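Flidenley 开放日演示数据说明

版本 1.2
语言:中文
维护:Tosmont 操作数据组
联系人:Clementina Gouveia(数据)、Pui-shan Chang(现场与标注)

概述

本目录收录 Flidenley 开放日期间采集的手持夹爪操作数据,任务类型为家居环境下的软物收纳。开放日于 2025年9月10日举行,演示由操作员手持夹爪完成,来访者可在旁观看,部分来访者在签署同意书后上手操作。本说明只覆盖开放日当天的数据。7月内部试采的数据存放在另一个目录,目录结构相同,字段含义有两处差异,见“与试采数据的差异”一节。

数据规模

有效片段:300
其中操作员录制:200
来访者录制:100
剔除片段:37

剔除的片段不随本版发布,剔除原因记录在 rejected.csv 中。有效片段按录制者类型分为两个子目录,operator 和 visitor,两者没有混合编号。片段编号不连续,缺号对应被剔除的片段,读取时请以 index.csv 为准,不要按编号递增遍历。

目录结构

index.csv:片段索引,每行一个片段
rejected.csv:剔除清单及原因代码
operator/:操作员片段
visitor/:来访者片段
calib/:各夹爪的相机内参和开合标定
notes/:现场记录,纯文本,未做统一格式

每个片段目录下有视频、夹爪位姿、夹爪开合度三个文件。位姿以片段首帧为原点,单位为米,姿态用四元数表示,顺序为 x、y、z、w。开合度已归一化,0 为完全闭合,1 为完全张开。三个文件的时间戳使用同一时钟,不需要另行对齐。

任务设置

任务分为三类。

放入:把软物或装有软物的袋子放进敞口纸箱。
取出:从纸箱中取出指定物品,放到箱外的布面上。
调整:物品已在箱内,改变其位置或朝向,使箱口上方没有突出物。

物品以毛绒玩具和透明自封袋为主。自封袋在视频中反光明显,袋内物品的轮廓会被高光打断,袋口的密封条有时与袋边平行的压痕难以区分。做分割或关键点标注时,建议把袋子和袋内物品作为两个实例处理,标签文件也是这样组织的。

夹持点由录制者自行选择,没有统一规定。操作员多从袋子两侧夹持,来访者的夹持点分散得多,夹到袋角的情况较常见。夹在袋角时袋身容易倾斜,放入过程中会碰到箱沿。这类片段只要最终完成放入即算有效,index.csv 的 contact_edge 字段记为 1。

夹爪指端为带棱纹的蓝色软垫,两指相对。软垫磨损后摩擦力下降,当天更换过一次,更换前后的片段由 pad_set 字段区分,取值为 A 或 B。两组软垫型号相同,未测得开合标定上的差异,标定文件仍各存一份。
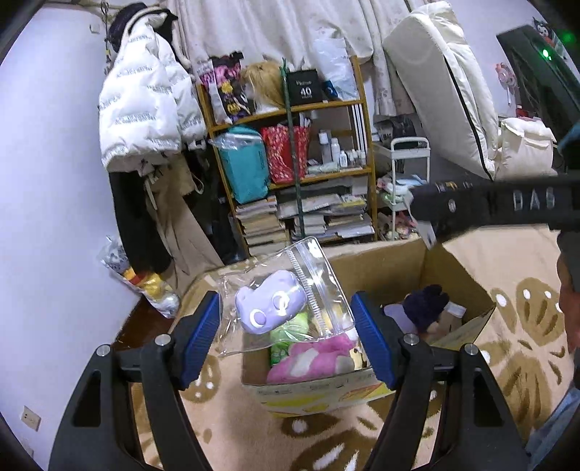
Pui-shan Chang:袋装物品这一类我建议单独报指标。毛绒玩具直接夹,稍微偏一点也能放进去,袋子不行,夹浅了会滑,夹深了会把里面的东西一起捏住,松开时袋子跟着指垫走。把两类合在一起算成功率,数字会好看,对调策略没有用。另外“放入”的终点最好按松爪后袋子静止来判,按松爪那一刻判偏早。

上述意见已部分采纳。index.csv 自 1.1 版起增加 item_type 字段,取值为 bagged 或 loose。终点判定改为松爪后物品静止的首帧,旧的判定结果保留在 end_release 字段,新的结果写入 end_settled 字段。两者在直接夹持的片段中差别很小,在袋装片段中差别较大,训练时请明确使用的是哪一个。

演示流程

开放日分上午和下午两场,流程一致。

一、操作员演示三类任务,每类连续完成若干次,不讲解。
二、操作员放慢速度重复一次“放入”,说明夹持点和松爪时机。
三、来访者提问。
四、愿意参与的来访者签署同意书,领取夹爪,在操作员旁边练习,练习不录制。
五、正式录制,来访者可随时中止。

练习时长没有上限。现场记录显示,来访者最常见的困难在松爪,夹取反而较快掌握。不少人松爪后立即抬手,软垫仍与袋面接触,袋子被带离箱底。操作员的处理办法是先张开到底,再沿夹持方向的反向退出。该说明自下午场起写入讲解内容,上午场没有。由此两场的来访者片段存在系统差异,按 session 字段可以拆分,取值为 am 或 pm。

下午场的提问中,有一组来自 Sarnano 的来访者问到能否用单只夹爪完成袋装任务。现场做了尝试,结果不稳定,相关片段没有纳入本版,也没有列入剔除清单。

标注

标注由两人独立完成,分歧由第三人裁定。标注内容包括任务类型、起止帧、首次接触帧、松爪帧、静止帧、是否触碰箱沿。箱内物品只标注被操作的那一件,其余物品不标注类别,也不给出数量。

被操作物在画面中完全不可见的帧标为 occluded。透明袋不视为遮挡物:隔着袋子能辨认出轮廓的物品按可见处理。这条规则在试采阶段没有,是两批数据之间的第一处差异。

剔除标准

R1:时间戳丢失或不单调
R2:位姿跟踪中断且无法恢复
R3:录制者中止
R4:录制者事后撤回同意
R5:任务类型无法判定

失败的操作不属于剔除原因。物品掉落、二次夹取、箱体移位的片段均保留,success 字段按最终状态填写,attempts 字段记录夹取次数。

与试采数据的差异

1. 遮挡规则不同,见“标注”。
2. 试采数据的开合度未归一化,单位为毫米。合并使用时先用 calib 目录中的标定文件换算。

试采数据没有 session、pad_set 和 item_type 字段,合并后这些字段会为空,请勿用默认值填充。

隐私与使用限制

视频中可能出现录制者的手部、衣袖以及室内陈设。面部经检查后已做模糊处理,音频全部删除。来访者片段只用于操作学习相关研究,不得用于识别个人。撤回同意的请求由 Clementina Gouveia 处理,处理后相应片段移入 R4,并在下一版中删除。

已知问题

部分片段开头几帧曝光尚未稳定,亮度变化较大,index.csv 中没有标记。
两台夹爪同时在场时,一台可能进入另一台的画面。标签只针对录制中的夹爪。
标定文件 B 组的时间字段写错了时区,数值本身不受影响。
notes 目录中的上午场记录缺最后一页,原件未找到。
Nogueira 读取脚本的旧版本会把空的 item_type 读成 loose,请使用 0.9 以上版本。

版本记录

1.2:修正 contact_edge 漏标,补充隐私说明。
1.1:增加 item_type、end_settled 字段。
1.0:首次发布。

问题反馈请附片段编号和所用版本号。只附截图的反馈无法定位到片段,会被退回补充。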